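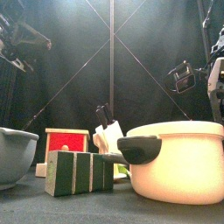 Section 4. Setting Up Perception and Planning for a Two-Arm Tabletop Cell

4.1 Scope of this section

This section covers the software set-up of the Trestamport control package on a cell with two arms and one fixed workspace camera. It assumes that the arms have been mounted, powered and tested individually as set out in Section 3. Gripper fitting and cable routing are not covered again.

The procedures must be carried out in the order given. A change made in 4.3 makes the results of 4.4 and 4.5 invalid, and both must then be repeated.

The package has three parts. Brindton is the perception service. Beddoe is the planner. The console, which is used for all steps below unless a terminal is mentioned, is installed on the operator workstation and connects to both.

4.2 Before you begin

Confirm the following:

The workstation and both arm controllers are on the same wired network. Wireless links are not supported for motion.

Both emergency stops have been pressed and released once after the last power-up, and each press was logged in the console.

The cell profile file supplied with the installation is present in the profiles folder. Sites that received their system through the Gurkville service office will find a second file ending in "-gk" in the same folder. Use that one.

Caution: Keep all persons outside the marked area while either arm is enabled. Reduced speed mode limits motion but does not detect contact with a person.

4.3 Camera registration

Registration tells Brindton where the camera is in relation to the base of each arm. Each arm is registered separately.

1. Clear the tabletop of all objects.

2. In the console, open Cell, then Registration, and select Left Arm.

3. Attach the calibration plate to the left gripper. Tighten the clamp by hand only.

4. Select Start. The arm moves through a set of poses and pauses at each one. Do not lean on the table during this time.

5. When the run is complete, read the residual shown at the bottom of the panel. A value of up to 2 millimeters is acceptable.

6. Select Accept, or select Discard and return to step 3.

7. Remove the plate and repeat steps 2 through 6 for the right arm.

8. Select Cross-check. Both arms move in turn to a shared point above the table, and the console compares their reported positions.

Note: If the residual is high for one arm and acceptable for the other, check the plate clamp first. If it is high for both, check that the camera mount is tight. Repeating the run without finding the cause seldom improves the result.

Note: Registration is stored with the cell profile. Loading a different profile replaces it without a warning. Export a copy after a successful cross-check — the Export button is on the same panel.

4.4 Background and table model

Brindton separates objects from their surroundings by means of a stored background. The background must be recorded with the lighting that will be used in operation.

1. With the table still clear, send both arms to the Park position.

2. Turn on the cell lights and wait until the exposure reading in the console stops changing.

3. Open Perception, then Background, and select Record.

4. Keep the area behind the table still during recording. Curtains and other loose fabric must hang freely and must not be moved by fans or open doors.

5. Select Fit Table. An outline of the tabletop is drawn over the live view.

6. Compare the outline with the real edges of the table. If a side is out of line, drag it into place and select Refit.

Record a new background whenever the lamps, the curtain or the table covering is changed. A dark backdrop and a dark table give good separation for pale objects but poor separation for black ones. Pot handles and knife handles are the usual cases in kitchen layouts. Where such parts must be grasped, set Depth Weight to High for the objects concerned (see 4.5, step 5).

4.5 Adding objects to the library

Each object that the arms are to handle must have an entry in the object library. Objects without an entry are treated as obstacles and are avoided in full.

1. Place one object near the center of the table.

2. Open Perception, then Library, and select New Object.

3. Enter a name. Names may contain letters, numbers and hyphens. Do not use a name that is already in use on another cell at the same site.

4. Select Capture. Turn the object by hand when the console asks for it, and move clear of the marked area before confirming each turn.

5. Set Depth Weight to Normal, or to High for dark or partly dark objects.

6. Mark the permitted grasp regions. For pots and bowls, mark the handles or the rim. For boxes with a knob, mark the knob and leave the panel unmarked.

7. Mark any region that must not be touched. This setting takes priority over a permitted region where the two overlap.

8. Select Save. The entry is assigned a number and becomes available to Beddoe at once.

The library holds up to 1000 entries. Performance is not affected by the number of entries stored, only by the number made active for a given task. Deactivate entries that the task does not need.

Caution: Knives must not be entered as graspable objects under the standard license of this package. A knife block is entered with its contents as a single obstacle. The planner then keeps both arms clear of the whole shape, including the handles.

4.6 Checking a crowded layout

Objects that stand in front of one another are only partly seen by the camera. Brindton fills in the hidden part from the library model and marks it as estimated. This check should be done with a layout at least as crowded as the one expected in use.

1. Set out the objects for the task. Allow some to overlap in the camera view.

2. Open Perception, then Live, and turn on Show Estimated.

3. Confirm that each object has one label only. Two labels on one object usually mean that a handle has been taken for a separate item.

4. Confirm that no two objects share a label. This can happen where a small item rests in a narrow gap next to a large one.

5. Look for objects that lie partly outside the camera view. These are shown with a dashed outline and cannot be selected as targets. They are still avoided.

6. Correct any fault by adding captures to the library entry, and then repeat from step 2.

Note: The arms themselves are removed from the camera data by means of their joint positions. If pieces of an arm or gripper appear as unknown objects, registration has shifted. Return to 4.3.

4.7 Planner settings

Open Planning, then Limits, and enter the values below for first use.

Planning time limit: 2000 milliseconds
Arm-to-arm clearance: 154 millimeters
Estimated region padding: On
Speed mode: Reduced
Priority arm: Left

Arm-to-arm clearance is measured between the nearest points of the two arms, grippers included. It may be lowered for tasks in which both arms hold one object. The lower value then applies to that task only.

When the time limit is reached without a valid path, Beddoe stops both arms and reports PLAN-07. Do not raise the limit as a first response. Check instead whether the target is blocked by an object in front of it, and whether the other arm has been left over the table.

4.8 First motion test

1. Confirm that the marked area is clear and that one person is standing at an emergency stop.

2. Select a single object with nothing in front of it.

3. Select Preview. Watch the full path on the console, including the return to Park.

4. Select Run Step. The arm moves to the point above the object and waits.

5. Check by eye that the gripper is above the marked grasp region. If it is not, select Abort.

6. Select Run Step again for the grasp, once more for the lift, and once more for the return.

7. Repeat the test with the other arm, and then with an object that stands behind another.

Save the log from each test under the cell name. The log is required when opening a service request, and requests that arrive without it are returned. If a test has been aborted, save that log as well and add a short comment giving the step at which it was stopped.

Two-arm tasks are described in Section 5. Do not enable them until both arms have passed all of 4.8.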